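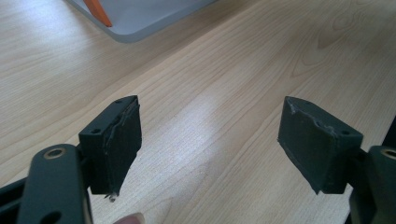
Unit 4: Reading a Survey Before You Believe It

Handout for Monday's section. Bring it with you, marked up. Garnet Morin is taking the back half of the alphabet again, so check which room you are in.

What the unit covers

Last time we talked about averages and how they hide things. This week is about where the numbers come from in the first place, which most reports would prefer you skip. The reading is the Drilimwood transit survey, the short version. You can ignore the appendix on postage costs, though it has the only good chart in the whole thing.

The Drilimwood survey says that riders are "largely satisfied" with the new bus schedule. I have assigned this survey for years and I still don't know what that means. The town mailed out 832 forms and got 404 back. That is a return rate a little under 49 percent, and for a mailed form it is pretty good. It is also a survey of people who open their mail, keep a form on the kitchen counter, fill it in and walk it to a mailbox. The report calls these people "riders." Page 2 says the forms went to every household on four routes, whether anyone in the household took the bus or not.

Questions to ask of any survey

Who got asked? Look for the list the names came from. A phone list leaves out people who don't pick up. A list of customers leaves out the ones who quit, and those are usually the ones with something to say.

Who answered? A large sample does not fix a lopsided one. If the people who stayed silent differ from the people who replied, sending out more forms gets you a bigger pile with the same tilt.

What were the exact words? "Do you support the improved schedule?" has already told you it was improved. Drilimwood used this wording in question 3. Celina Śliwiński's section rewrote it last term and came up with "Do you prefer the old schedule, the new one, or neither?" I think that's better, but I would still put "no opinion" in there.

What were the choices? The Drilimwood form offered very satisfied, satisfied, somewhat satisfied, and not satisfied. Three ways to say yes and one way to say no. Add up the first three and you can get "largely satisfied" out of almost anything.

Who paid? A paid survey can be perfectly honest. Still, find the name. Fesov, the firm that ran this one, had also been hired to plan the schedule, and you have to dig through the notes on the last page to learn it.

A word about margins of error

The report gives a margin of error and many of you will want to quote it. Be careful. That figure covers the luck of the draw, meaning the chance that a random sample came out a bit odd. It says nothing about bad wording, a bad list, or people who fib. And it assumes the sample was random to start with — a mailed form that half the town threw out is a shaky candidate.

Trevor Fehr asked in office hours whether this means all surveys are worthless. No. Some are done with great care, and you can usually tell by how much the authors admit in the methods section. A report that lists its own weak spots has at least gone looking for them. I'd trust it a little more, and I'd still read the form.

Common mistakes from last term's papers

Writing "residents think" when the source says "respondents said."

Treating a change from one year to the next as real when the wording changed too. The Orkoseck parks report does this twice.

Quoting a percentage without saying what it is a percentage of. If a paper says 50 percent and never says 50 percent of whom, I will circle it.

Calling a result "significant" because it seems important.

For Monday

Read the short version of the survey and the two-page reply by Dörte Hagedorn. She is harsher on it than I am, and I think she goes too far on question 6, but see for yourselves. Then write one page: pick a single claim from the report and say what you would need to know before repeating it to a friend. One claim only. Papers that attack the whole survey tend to land on nothing.

Papers are due at the start of section, on paper, stapled. Late ones go to Ademir Vieira's mailbox, second floor.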